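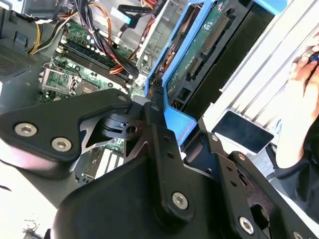

# Psarras desktop teardown set

Short clips and stills of older desktop towers being taken apart with the side panel off. The set covers the inside of the case: memory, CPU socket, expansion slots, drive cage and the cabling between them.

Last updated 5/18/26. Maintained by Mingxuan Song.

## Contents

- `clips/` — 258 clips, one part or one cable per clip
- `stills/` — 400 stills, JPEG
- `parts.csv` — part names and the tower each part belongs to
- `splits/` — train and test lists

The towers came from 18 office machines retired by Amport. Each one has a folder named after its asset tag, with the tag replaced by a short code.

## Part labels

| label | meaning |
|---|---|
| `dimm` | memory module |
| `dimm_slot` | slot, with or without a module |
| `socket_open` | CPU socket with no processor in it |
| `socket_full` | CPU socket with a processor in it |
| `exp_slot` | expansion slot, any color |
| `drive_cage` | the cage only, not the drives |
| `cable` | power or data |

Power and data cables share one label. They are often bundled together, and our annotators at Indum could not separate them reliably. If you need the split, `parts.csv` has a `cable_type` column for the clips where the connector is visible.

## Order of work

1. Side panel off, case on its side.
2. Drives and drive cables out.
3. Cooler and processor out. Latch left as it was found.
4. Memory out, one module at a time.
5. Board out. Many clips stop before this step.

Up to 10 clips per tower. Screws are not labeled.

## Known problems

- Boards tilted steeply in view have looser boxes than the rest.
- Three towers have the `exp_slot` and `dimm_slot` labels swapped in the November release. Fixed in this one — download `parts.csv` again if you have the old copy.
- Dust was not cleaned out before recording.

## Loading

Paths in `parts.csv` are relative to the top folder. The Semo loader reads them without changes.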